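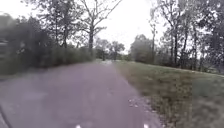
Where do speakers pick up their badges if they arrive after the press room closes? At the side desk in the Albers building, which stays staffed until 9 pm on every day of the conference.

Tags: Speakers, Accreditation, Practical info

Homa Shahbazi wrote:
> The speaker notes give the press room as the only pickup point.
> My train gets in at 7:40 pm and my panel is at 9 the next
> morning. Can a colleague collect for me? Also, is the program
> PDF on the site the final one? It still lists Room 34 for the
> data session.

Homa,

A colleague can collect, but only with a signed note and a copy of your ID. The side desk is simpler. Bring the confirmation email - the printed code is enough, no phone needed.

The PDF is not final. The data session moved to the Punevari room in August and the file was not rebuilt. The web schedule is correct. Ülle Sepp will post a new PDF once the two open moderator slots are filled.

For others on the list: press and speaker badges are separate this year. If you are both, request both. Gunther Engelhardt handles press requests and needs four working days. Slides go to the Skillier upload page, not to this list.

Annelore Steinbach
Program desk

Contact the list owner | List archive | Back to top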